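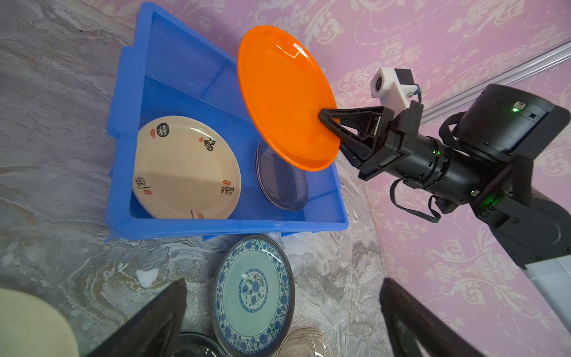
Plates and a blue plastic crate. Tableware is among the goods most often sold with a "dishwasher safe" mark.

Fellstead Asks Tableware Sellers to Show Their Work on "Dishwasher Safe"

Jul 21, 2023

Fellstead, the household goods watchdog, today called on companies that sell plates, bowls and serving dishes to say what they mean when they print "dishwasher safe" on a label, and to publish the testing behind it. A review of product pages and packaging released this morning found that most sellers offer the phrase with no explanation at all.

Fellstead looked at 828 listings for everyday tableware that carried the words "dishwasher safe" or a symbol meant to say the same thing. Of those, 9 gave a number of wash cycles. Only 3 said how hot the water was. The rest asked shoppers to take it on faith.

"Dishwasher safe" sounds like a test result. It may be one. It may also be a guess made by a marketing department and copied from last year's box. From the shelf, a shopper has no way of telling which.

The problem starts with the word "safe." Some sellers appear to use it to mean that the item will not crack or melt in a normal wash. Others suggest in their small print that it covers color and shine as well. A few warn in a care leaflet, packed inside the box where it can't be read before purchase, that patterns "may soften over time" or that the item should go on the top rack only, on a gentle setting, without heated drying. Fellstead does not believe a product that needs all of those conditions should carry the same two words as one that needs none.

Fellstead also questions a newer line of claims. The Brivance collection is advertised as "tested for a lifetime of washes." Fellstead wrote to Brivance in the spring and asked how many washes make a lifetime. The reply said the figure was 2,700, under "standard home conditions." A second letter, asking what those conditions were and who ran the machine, has gone unanswered. At one load a day, 2,700 washes comes to a little over seven years, a short lifetime for a dinner plate.

Womari, which sells glass and plastic tableware through its own website, did send Fellstead a summary of its testing. The summary is one page long. It says samples were "inspected for visible change" and passed. It does not say how many samples there were, who inspected them, or how much change would have counted as a failure. Fellstead thanks Womari for replying and would like to see the other pages, if there are any.

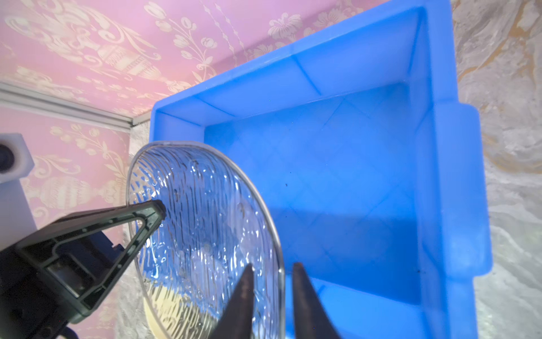
A clear glass plate and a blue storage bin. Clouding and fine scratches are frequent complaints about glassware.

Glass deserves special mention. Shoppers who contact Fellstead about glass plates and tumblers mostly write about cloudiness, and sellers mostly blame the customer's water, detergent or loading habits. Those things can matter. Hard water leaves a film that vinegar will often remove. Etching is another story: the surface itself has changed and no amount of vinegar will bring it back. A seller that knows its glass is likely to etch should say so on the front of the box, and a seller that doesn't know should not be printing the symbol.

Printed designs raise the same question. Fellstead found listings where "dishwasher safe" appeared in the headline and "hand wash recommended to preserve decoration" appeared several screens down. Gyamfi, a retailer that stocks tableware from many makers, told Fellstead that it repeats whatever wording the maker supplies. Fellstead accepts that this is common practice. It does not accept that common practice excuses two opposite instructions on one page.

Fellstead is asking sellers to do the following before the holiday shopping season:

State the number of wash cycles tested and the water temperature used.
Say whether the claim covers the decoration and finish, or only the body of the item.
Put any limits, such as top rack only, next to the claim itself.
Drop words like "lifetime" unless a figure is given beside them.

In the meantime, Fellstead suggests that shoppers look for care directions before they buy, keep the receipt and packaging, and wash one piece from a new set for a few weeks before putting the rest through. Anyone whose tableware has faded, clouded or warped despite the label can send details through the complaint form on the Fellstead website.

The full list of listings reviewed, with the wording of each claim, is available from the Fellstead press desk on request. Letters to and from the companies named in this release are included.

About Fellstead
Fellstead reviews the claims printed on household goods and publishes what it finds. It takes no advertising and accepts no free products from the companies it covers.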